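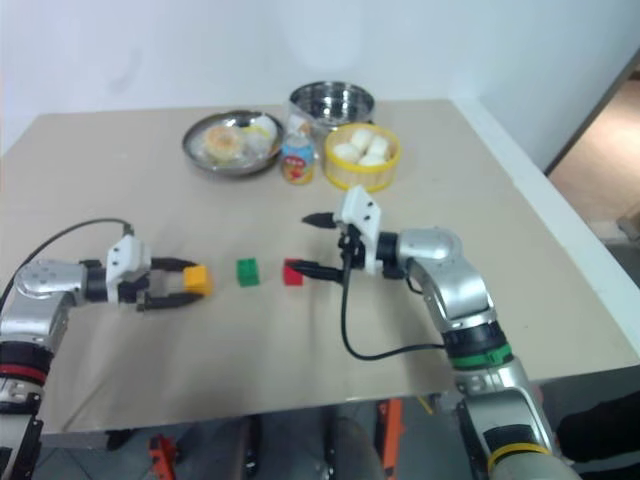 December, 6:40 a.m.

Submission portal closed at midnight. Final count 2209 entries across all tracks, of which 697 are session proposals, 537 are short films, and the rest are music applications, workshops and the odd thing filed in the wrong category. Dagmar ran the export twice and got the same totals both times. Last year the two exports differed and we lost a day to it.

Duplicates still to be removed. The form assigns a new ID every time someone goes back past page three, so one applicant can hold several IDs with identical text. I match on email plus the first line of the abstract. This misses people who switch from a work address to a private one, and those I will have to find by eye. Hedvika wants the clean list before the reviewers are given access. I told her tomorrow evening.

Reviewer assignment. Each proposal gets three readers, no two from the same employer. The script handles that, but it does not know who used to work where, and Dalibor keeps that list in his head. Sat with him for an hour and typed it into a column. He objected to the column name. Changed it.

Scoring stays at one to five. Aaliyah argued again for dropping the three so that readers have to lean one way. I have some sympathy, but the scores would no longer compare with the earlier years and we use those to set the cutoff. Left as is. She will raise it again in spring.

Venues. Hilulov confirmed the main hall and the two upstairs rooms. The large upstairs room is now rated for 937 standing, lower than before, after the fire inspection moved one of the exits behind the bar. That takes the Honden showcase out of it. Options are to move Honden to the main hall on the second night or split it into two sets with a cleared room between them. Clearing the room takes 40 minutes on paper and longer with coats. I prefer the main hall. Salamatu has to ask the band's agent, and the agent does not answer before noon.

Power at Vávra is still unsolved. Two 63 A feeds, one of them shared with the kitchen. With the lighting rig and both backline sets on the other feed we are close to the limit before anybody plugs in a heater. Asked for a load sheet. Got a photo of a breaker panel with the labels out of focus. Asked again. 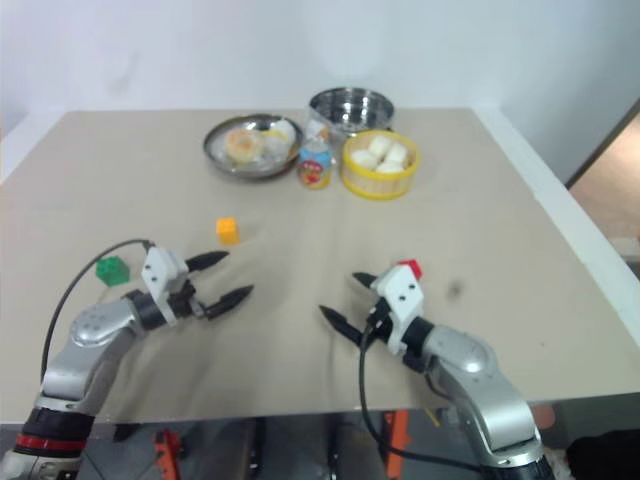 Tabletop with bun on a steel plate, pot behind.

Afternoon. Call with Skurkenine on badge printing. They want the artwork four weeks out and a frozen data file two weeks out. Two weeks is too early for us -- speakers change until the last few days. Agreed on a frozen file for paid badges only, with blanks for speakers and crew printed on site. We need a second printer for that. Added it to the budget under registration, where Hedvika will see it and ask.

Also asked them about the chip encoding. Last year's readers took almost two seconds per badge at the side door and the line went down the stairs. New readers are supposed to be faster. I want one here to test before we sign.

Wrote the first draft of the rejection letter. Cut it from five paragraphs to two. The date of notification goes in the first line.

Dedupe running now. Left it going and went home at 8:15. Check the log first thing, then the Honden reply, then the load sheet.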